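4.2 How the ration scheme reached its households

We turn now to what we think is the most exciting part of the material: the way the subsidised grain scheme moved from an announcement to something families could draw on. The policy itself is short. Every household on the lower income register is entitled to a monthly allowance of rice at a fixed price, paid for jointly by the state and the district. What the policy text leaves open is nearly everything else, and that is where the two districts in our study, Nurnetdale and Zerkalport, went their own ways.

Nurnetdale kept its old network of fair-price shops and gave each of them a new ledger. A family stayed with the shop it already used, and the shopkeeper marked off the allowance by hand. Zerkalport closed its ledgers altogether and moved to a card system called Plirnis, which lets a household collect from any shop in the district. We had expected the card to win easily on reach, and were delighted to find a much richer story than that!

At the close of the first full year, 2,801 households in our Zerkalport wards held a working entitlement, against 1,454 in the Nurnetdale wards. The raw gap looks large, but the Zerkalport wards are also far more crowded, and the register there had been brought up to date shortly before the scheme began. Once we compare only households that were on the register in both years (see Section 3 for how these were matched), the two districts sit much closer together. Most of what remains can be traced to one group, namely families who had moved house within the district. Under the ledger system a move often meant starting again at a new shop, with a fresh letter from the ward office. Under Plirnis it meant nothing at all, and for seasonal workers in the brick yards this was a huge gain.

The ledger shops had strengths of their own, though, and these came through warmly in the interviews. Shopkeepers in Nurnetdale knew who was ill, who had a new baby, and who had not come in that month. Several told us they held a family's allowance past the closing date, which the rules do not strictly allow. The card system has no room for this kind of give and take. An allowance not drawn by the last day of the month simply lapses, and in April alone this happened often enough in the river wards for the district office to put out a notice about it. Older people living alone were the worst affected (Table 5).

We asked each household in the interview sample, 200 in all, to tell us in their own words what the scheme had changed. The answers are a joy to read, and we wish there were space for more of them. Very few people spoke of the government or of the party that brought the scheme in. They spoke of school shoes, of a debt cleared at the grocer's, of being able to say yes when relatives came to stay. One woman in the Abou Zeid quarter of Zerkalport said she had stopped working out the week's meals on Sunday nights - "I just cook now". A retired bus driver in the same street was less pleased, and gave us a long and very useful account of the queue at his nearest shop.

This matters for how schemes of this kind are judged. Report cards on a government's term tend to list money spent and people covered, and both figures are easy to print on a poster. They say little about whether a family could get its rice in a bad month. Our interviews suggest that people judge the scheme at the shop counter, by the quality of the grain and the manner of the person handing it over, and that this judgement does feed into how they feel about public services more widely. Households that rated their shop highly were also more willing to register for the district's health cover, and this held in both places (Table 6).

Quality deserves a word here, as it came up far more than we had planned for. Our first set of questions did not mention it at all! By the second round we had added four items on it, covering broken grains, stones, smell and cooking time. Complaints about stones were common in Nurnetdale, where the grain is bagged locally, and rare in Zerkalport. Complaints about smell ran the other way, and seem to follow the damp season in the port warehouses.

Figure 3. Uncooked white rice on a black tray.

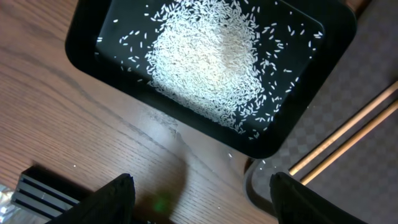

Taken together, the four items explain more of the difference in satisfaction than price does, even among the poorest households in the sample. We find this very encouraging, for bagging and storage are things a district can put right within its own budget and without waiting for a change in the law. Section 4.3 takes up the cost of doing so.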